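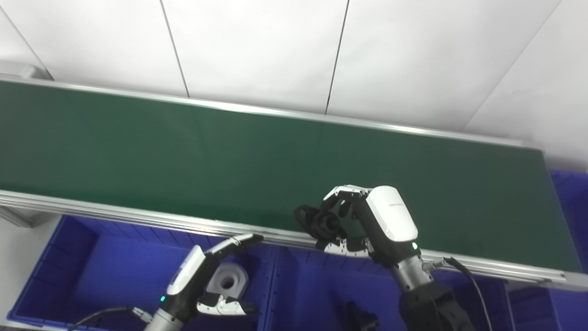 4. Moving guarding contracts into Prudier after a company purchase

This section covers the transfer of customer contracts, guard records and site instructions from an acquired guarding company into an existing Prudier account. It applies to share purchases and to asset purchases. Where the two differ, the step says so.

Read section 2 (User roles) before you start. You need the Group Administrator role for the whole of this section. A Branch Manager can complete 4.3 and 4.4 but cannot open or close a transfer.

4.1 Before you begin

You will need:

The signed completion notice, as a PDF
The legal name and registration number of the acquired company
A contract export from the old system, in CSV format
A guard license list with expiry dates
The name of one person at the acquired company who can approve records

The export may hold up to 2000 rows per file. Split larger exports by branch, not by customer. A customer split across two files will be created twice, and the duplicates must be merged by hand (see 4.6).

Note: Prudier does not read contract files saved by Sosgate in its own format. In Sosgate, choose Export, then Plain table, and leave the Include formulas box clear.

4.2 Opening the transfer

1. Sign in and go to Group > Companies > Add company.

2. Enter the legal name exactly as it appears on the completion notice. Trading names go in the second field.

3. Under Ownership, choose Full or Part. For a part holding, enter the percentage held. If the rest is bought later, edit this field and do not add the company again.

4. Under Type of purchase, choose Shares or Assets.

5. Attach the completion notice.

6. Set the effective date. All shifts that start before this date stay with the old payroll. A shift that runs over midnight on the effective date belongs to the day it started.

7. Select Open transfer. The company appears in the list with the status Pending.

Caution: The type of purchase cannot be changed once the transfer is open. If it is wrong, cancel the transfer and begin again. Anything already loaded is lost.

4.3 Loading the contracts

1. Open the pending company and select the Contracts tab.

2. Select Load file and choose the first CSV file.

3. Match the columns. Customer name, site address, start date, notice period and hourly rate are required. Rates must be in a single currency per file.

4. Select Check. Rows with faults are shown in red and are not loaded.

5. Correct the red rows on screen, or download them, correct them in the file and load that file again.

6. Repeat for each remaining file.

7. For an asset purchase only: open each contract and set Customer consent to Received, Requested or Not needed. Contracts marked Requested can be scheduled but not invoiced.

In a share purchase the customer's contract is still with the same legal company, and the consent field is hidden. Some contracts carry a change of control clause all the same. Tick Change of control on those contracts and enter the last date on which the customer may give notice. Prudier sends a reminder to the account owner ahead of that date.

Note: The notice period is read in days. An entry such as "one month" is shown as a fault.

4.4 Guard records and licenses

1. Select the People tab, then Load file.

2. Match the columns as in 4.3. License number and license expiry are required for every guard. Office staff may be loaded without them if Job type is set to Office.

3. Set the continuous service date for each person. For a share purchase, use the original hire date. For an asset purchase, use the date agreed in the purchase contract.

4. Select Check licenses. Each record is marked Valid, Expiring or Expired.

5. Assign each guard to a branch. Guards with no branch do not appear on any schedule.

Caution: A guard marked Expired is removed from all future shifts when the transfer is closed. Prudier does not look for a replacement. Run the Open shifts report straight after closing and fill the gaps.

4.5 Site instructions

Site instructions are loaded one site at a time. PDF and plain text are accepted. Scanned pages are stored but cannot be searched.

1. Select the Sites tab and open the site.

2. Attach the current instructions and enter the review date.

3. Enter the key holders and alarm codes in the Protected fields. Do not leave them in the attached file.

4. Add patrol points if the site has them. Tags from a Mapplebeck reader can be kept. Tags of other makes must be registered again on site with the handset.

5. Select Ready.

Old handsets go on working until the transfer is closed. After that they show "Account moved" and must be reset (section 7).

4.6 Merging duplicate customers

A customer served by both companies will appear twice. Go to Customers > Possible matches. Prudier compares name, address and tax number, and lists a pair when at least two of the three agree.

1. Open the pair.

2. Choose which record to keep. The billing address and payment terms are taken from this record.

3. Select Merge. Contracts from both records are kept, each with its own rate.

A merge can be undone for 3 days. After that, contact support.

4.7 Closing the transfer

1. Check that every tab shows a green mark.

2. Ask the approver at the acquired company to sign in and select Approve.

3. Select Close transfer. Closing takes roughly 53 minutes for a full file of contracts – longer if site attachments are large. Schedules are read-only during this time.

4. When the status changes to Active, print the closing report and keep it with the purchase papers.

If closing stops with the message "Branch not found", a guard or site is still assigned to a branch that exists only in the old system. Create the branch under Group > Branches, or move the records, then select Close transfer again.

Section revised Tue 23 July by Junhao Ye, Trodville office. Replaces the September issue.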